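The bracelets go in the tin, eventually
An open day at Plernholm, and a talk with the engineer who runs it

The leaflet for the Plernholm open day promised "robots that learn from your hands", and I went along in February with my arms folded. I have been to a fair number of these. There is usually a video with music on it, a plate of biscuits and a machine that was working beautifully until just before you came in.

Plernholm had the biscuits. It did not have the video, which I put down in its favour.

The company rents one floor above a tile showroom in Nosten and makes hand-held grippers. You squeeze them, they close, a camera on top records what you did, and the recordings are used to train a robot arm. The people who do the squeezing mostly do it at home, on whatever table or bed is free. The engineer who showed me round asked to be left unnamed, as the firm's contract with its main customer, Gandell, is being renewed.

I asked first why anyone would pay for this.

"Because homes are messy and labs aren't," the engineer said. "We had a lab. It had a white table in it and a red cube. The arm got very good at red cubes."

And is it any good now at anything else?

"Some things. Cups it likes. Cloth is still poor. Small loose things, jewellery and so on, I'd call middling."

I asked for a number in place of "middling" and got a pause. The arm is set the same job over and over, and on jewellery it manages 2 tries in 6 without a person stepping in. That was a better answer than I had expected, in the sense that I had expected to be told it was improving all the time. The leaflet doesn't mention it.

We sat down to look at recordings from the homes. I had pictured something tidier.
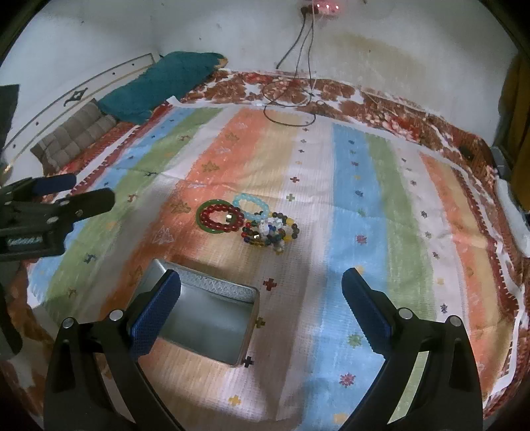
Bracelets and an open tin on a striped bedspread, from one of the home recordings.

"You see how the beads are tangled up at the side there," the engineer said. "A person looks at that and knows you can't just grab the middle and lift. We have no idea how to write that down, so we collect people doing it."

How many people doing it? Around 2000 recordings of small-object jobs so far, I was told, and nobody could say how many more would be enough. A rival outfit, Ostrowski, claims it needs far fewer. "They may be right," the engineer said. "I'd like to see their tables."

Then I was given a go. The gripper is heavier than it looks and my wrist ached after three bracelets. I asked what the home workers get and was told they are paid by the accepted recording. Rejected ones earn nothing. Who decides? "A checker, here. There's an appeal, but it's slow. I don't love it."

I asked whether the people wearing out their wrists would ever own a robot that tidies jewellery.

"At the current price? No. I won't either."

The live demonstration was put down for three o'clock and began at twenty past. The arm picked up a cup, set it down, then went for a necklace and closed on air. Somebody clapped anyway. The engineer reset it by hand and said they would try again after the next group had come up.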